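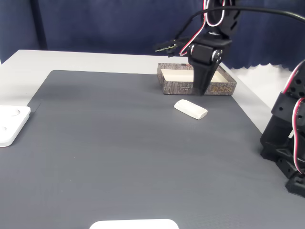

Episodes for a put-in-box task: how much variation, and what to do with bad takes

Posted by Hiyori Uchida, 23 November 2020

I'm collecting demonstrations for an imitation policy on a bench with two small hobby-servo arms. The task is to pick up a white block from a dark grey mat and put it in an open shallow tray at the back of the mat. Teleoperation is leader-follower, joint positions logged at 15 Hz, one fixed colour camera. Training is plain behaviour cloning with short action chunks.

I have 900 episodes recorded since June. Training loss is fine. On the bench the policy reaches the block most of the time, closes slightly early, lifts nothing, and then carries on to the tray and opens over it as though it were holding something. It does this with complete consistency.

Three points I would like advice on:

The block start position was varied by hand, but looking back over the logs I tended to put it down near the centre. The tray was left more or less where it was, at a slight angle, for nearly all of the set.

I deleted every take where I fumbled the grasp. Should I have kept them?

The object is white and the mat is dark, so contrast is good, but there are other white items on the bench and one of them pokes into the bottom of the view. Is that a problem, or useful clutter?

I have read the Skusetti docs on episode format and they say nothing about content. Happy to re-record if that is the answer, but I'd rather not throw out the lot.

Shota Kamata

The behaviour you describe is what I would expect from the second point. If every fumbled grasp was deleted, the policy has never seen an open-gripper miss followed by another attempt. In your data, closing the jaws is always followed by a lift and a move to the tray, so that is what it learned. The gripper reading at the moment of closing is the only cue that separates a hold from a miss, and it carries no weight if it always has the same value.

Check first whether the gripper channel is logged as measured position or as commanded position. On my setup the recorder wrote the leader's command into both fields. A closed jaw on a block and a closed jaw on air looked identical in the file. I lost a fair bit of time to that before plotting the two channels against each other. If yours has the same fault, no amount of extra data will fix it, and the episodes already recorded can't be repaired.

Assuming the channel is good, I would record correction takes as a separate block. Start with the jaws closed beside the object, or just in front of it, then open, back off, realign and grasp. Keep them short. Do not fumble on purpose from the home position, as the policy will learn the fumble along with the recovery. If your trainer supports a mask, start the episode normally and mask the bad approach so only the recovery is used as a target.

For start positions, stop placing by eye. I mark a grid on paper, lay it over the mat, place the block, and lift the paper off before recording. 8 cells with 20 takes in each gave me better results than a much larger set placed casually. Rotate the block as well — with a two-finger gripper, orientation matters more than position, and a block lying diagonally needs a different wrist angle from one lying square. Move the tray between cells, including its angle. If the tray never moves, the policy has no reason to look at it and will release at a memorised joint pose.

Keep your 900. Downsample the centre-heavy ones and mix in the new takes.

Felletti

just get more data. i'd use the Prorkis augmentation script too, random crop and colour jitter, fixed mine

Abbasi

Random crop is fine in small amounts. Colour jitter won't do anything for an early close, which is a timing problem. Check the delay between the camera timestamp and the joint timestamp. At 15 Hz a lag of a single step is enough to shift the close, and it will look exactly like a bad grasp.

On the white items: either clear them out or move them about. A white shape that sits in the same spot in every episode is a landmark. It does no harm until somebody tidies the bench, and then the policy behaves differently and you have no idea why. Same goes for the second arm. If it is parked in view during recording, park it in the same pose for evaluation, or vary it across the set.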